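3.2 What people mean by "empty"

The diary study reported in Section 3.1 left us with a problem of vocabulary. Households in Coltville were asked to note each time a bottle of shampoo, dish soap or lotion became empty. We had assumed that everyone knew what the word meant. The 471 diaries that came back suggest that a bottle can be empty several times, sometimes in the same week, and that two adults sharing a bathroom may disagree on the matter for most of October.
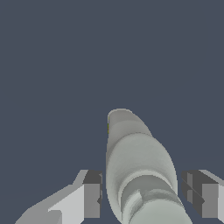 We therefore coded every entry again, following the scheme of Kumarasinghe and Polák. Their scheme separates "won't pour" from "won't squeeze" and both from "thrown out." It also has a fourth class, "stored upside down," which the original authors treated as a footnote. In our data it was the largest class of all. Of the 2202 entries, more described a bottle standing on its cap than a bottle going into the trash, and several respondents used the margin to defend the practice at length.

Adding water was harder to code. Respondents rarely admitted to it themselves but reported it freely in others, usually a spouse. We first counted these as refills, then as complaints, and finally gave them a code of their own. Zuzana Polák coded a random set of diaries without seeing our labels. Agreement was good except on the watering entries, where she read 27 as jokes. We have gone back to those pages and are no longer sure. 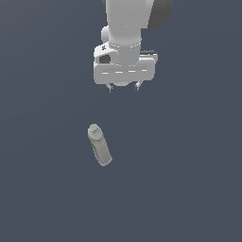 Price did less than expected. People who bought the cheapest dish soap on the shelf worked as hard to get the last of it out as people who bought the most costly lotion, and a few worked harder. Shanthi Kumarasinghe has suggested that the effort is owed to the bottle and has little to do with what is inside. Our interviews give her some support. One man kept 5 nearly finished shampoos on the edge of the tub and described himself as being "between bottles."

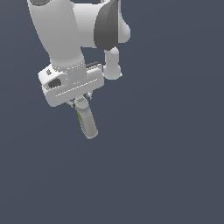
Figure 4. White robotic arm against a plain dark slate-blue background.

Household size mattered more. People living alone moved from "won't pour" to "thrown out" with few steps between. In larger homes the final stage dragged on, as whoever declared the bottle empty was also expected to buy the next one. Section 3.3 takes up this waiting period, which our respondents call patience and their families call other things.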